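Section 3: Your First Practice Chore (Before You Let It Near a Real Kitchen)

Last revised 09/05/2023

If you came straight here from the unboxing section, welcome, and please go back and do the battery steps first. I'll wait! Everybody else should have Vosix running on the computer, the Wernent robot model loaded, and the practice room called Dustuneck open in the main window.

I get asked a lot whether this thing can do the housework yet. My answer in the spring was no, and my answer now is "some of it, slowly, in a room that isn't real." It can reach for a panel and push on it fairly well. Folding a fitted sheet is a long way off (I can't do that either). So we start in the simulator, where a bad swing of the arm costs you a restart and nothing else.

3.1 Check the hand views

1. Open the Views menu and pick Wrist. You should see the gripper along the bottom with both fingers open.

2. Leave the arms alone for a moment and let the picture settle. If the tiles shimmer or tear, drop the texture setting by one notch.

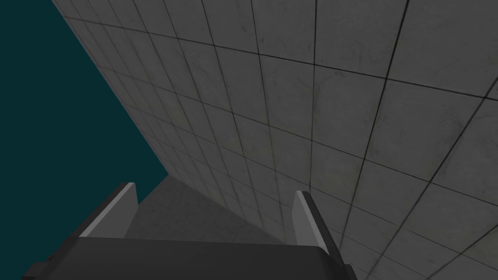
Wrist view, fingers open and nothing between them.

3. Close the fingers with the slider, then open them again. Both should move together. If only one moves, reload the robot model before you go any further.

Note: the wrist view gets tilted in ways that make people a little seasick, me included. Go by the fingers when you want to know which way the hand is facing. The grid lines will fool you.

3.2 Check the head view

4. Switch to Head. Now you get the white torso low in the window with the two arms coming up on either side of it.

5. Raise the left arm and park it. I park mine pointing straight up, which looks silly but keeps it out of the way of the other one. The right arm is the one that will do the chore, so bring it in slowly toward the large dark panel. Use the fine setting for this part. The coarse setting is fine for crossing open space, but close to furniture it jumps, and I've rammed that panel more times than I want to write down.
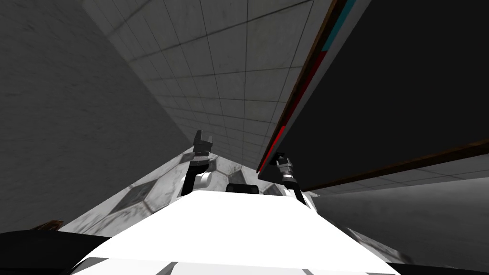

I also like to stop moving every so often and flip back to Wrist, just to be sure the hand is where I think it is. From the head it's very hard to judge the last little bit of distance — a gripper can look like it's touching when there's still a gap you could slide a book into.

6. Flip to Wrist and look at the space between the fingers. It should be clear. If a prop has wandered in there, back the arm off and press Reset Props.
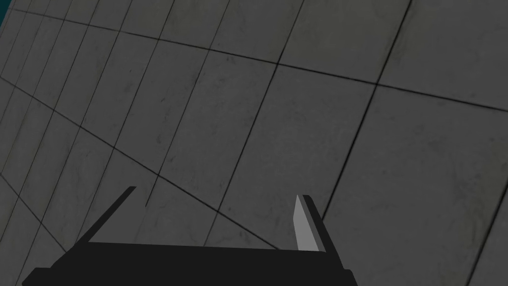 Clear space between the fingers, with only tile behind.

Caution: don't trust a good run in the simulator as proof that the real arm is ready. Real hinges stick and real cabinets sag. My own test log has 412 practice runs in it, and the nice smooth ones at the end told me very little about my actual pantry door.

3.3 Line up and push

7. Go back to Head and bring the right gripper up to the lower corner of the panel. Take your time with the angle. You want the hand in under that corner before you ask for any force at all.

8. Set the push limit to 3 and the hold time to 10 seconds. Higher numbers are for later, once you've read the Lindqvist add-on notes in Section 5.

9. Press Push and keep your other hand near the Stop key. I still do this every time, even though it's only a simulation. It's a good habit to have by the time there's metal moving in your house! 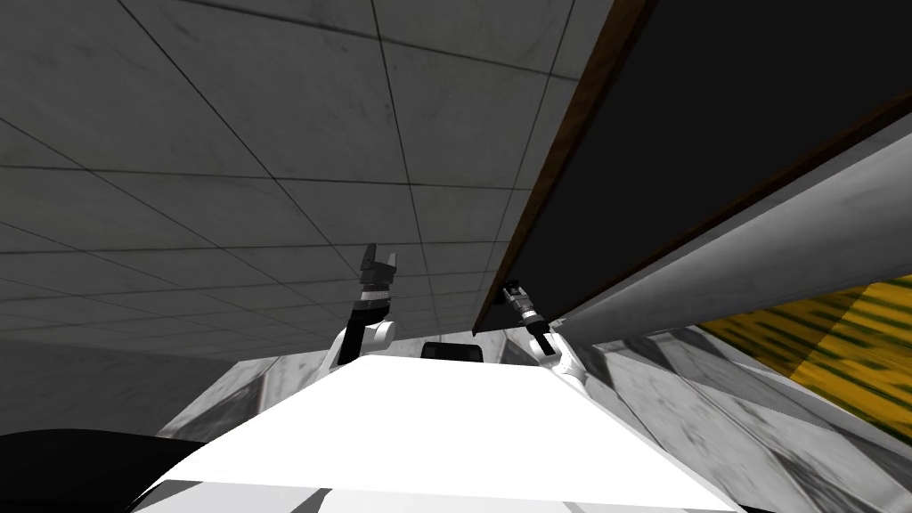 10. When the hold time runs out, press Release and back the arm off in a straight line. Swinging it sideways while it's still close is the usual way to get it hung up on a corner.

11. Save the run. Vosix keeps the last 4000 frames, so save right away if you want the beginning of a long one.

If the arm freezes partway through, press Stop, wait for the status light in the toolbar to go green, and start over from step 5. You don't need to repeat the hand checks unless you reloaded the model. The June update fixed most of the freezes I was seeing, so check your version under Help if you get more than one in a session.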